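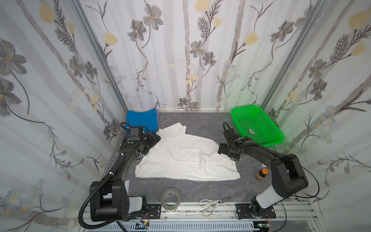 The drying tunnel sets the speed, one of the press operators said, and the rest of the hall waits for it. A press can be run faster than the tunnel can pull water out of the ink, but the paper then goes onto the reel damp and the back of one turn marks the face of the next. The remark explained most of what we saw at the Rissanen wallpaper mill in Wokholm during its open day on August 9, 2025.

The mill stands on the canal side of the Wokgate road. Visitors were taken through in small groups, starting at the goods entrance and ending at the packing line. The route follows the material, so the process can be understood without a floor plan.

Base stock arrives as parent reels of 3000 meters. Two types are in use: a conventional pulp paper and a nonwoven with a share of synthetic fiber. The nonwoven changes size very little when paste reaches it and can be hung dry onto a pasted wall. The pulp paper expands across its width and needs a soaking time before hanging. Both are still made here, as the pulp paper takes fine line work better and costs less. Reels stand in the store until their moisture content has evened out with the hall. The store was noticeably more humid than the yard outside.

Coating comes first. A ground coat is applied over the full width by roller, leveled, and dried before any pattern goes on. Nearly all floral designs in the current range use a white or near-white ground. A white ground is harder to run than a tinted one – every streak and every fleck of dust shows under the inspection lamps.

Printing is done on two machines. The older is a surface press, in which each color has its own raised roller turning around a common drum. The ink is laid on thickly and the edges of each shape come out slightly soft. The newer is a gravure line, with engraved cylinders and a doctor blade that wipes the surface clean before contact. Gravure handles thin stems and graded tones. Surface printing handles flat petals and broad leaves with more body. A pattern that mixes the two kinds of drawing has to be assigned to one press or the other, and the artwork is adjusted to suit.

On the day, only the gravure line was running, at 67 meters per minute. Register is checked by small marks in the margin, which is later trimmed away. We watched a correction being made on the third color, and the operator brought it back into line without stopping the web. The waste from that adjustment was cut out at the rewinder and went to the baler.

The color kitchen is a separate room behind the presses. Inks are water-based and mixed by weight. Each batch is drawn down on a strip of the actual ground, dried, and compared with the retained standard in a light cabinet. The matching is partly done by instrument and partly by eye. Grays give the most trouble, particularly gray-browns, which shift toward pink or green under warm household lamps. A batch that passes receives a number, and this is the number printed on the roll label. Anyone papering a large room should check that all rolls carry the same one.

The roller archive was the best part of the visit. It holds 763 rollers, the oldest of them wood with inlaid brass strip and felt. They are stored horizontally in racks, supported at the shaft ends so the faces touch nothing. Most will never print again, but proofs taken from them are scanned for new work. Lighting in the archive is poor and the labels are hard to read from the aisle.

Finishing consists of trimming, cutting to length, rolling and shrink wrapping. The line uses a winder supplied by Puvomo, and it is the loudest machine in the building. Ear protection was handed out at the door. Samples for the pattern books are cut by hand at a bench beside it.

Two practical points. Parking at the mill is limited, and the footpath from Wokgate is quicker than it looks on the map. The shop sells ends of runs at reduced prices, but does not cut part rolls. The next open day is planned for November, with the surface press in operation.

18 comments
67 shares

Related
Paste the wall or paste the paper: a comparison
Reading a wallpaper label: batch, repeat and match
Canal warehouses of Wokholm
Visit report: the Wokgate paper store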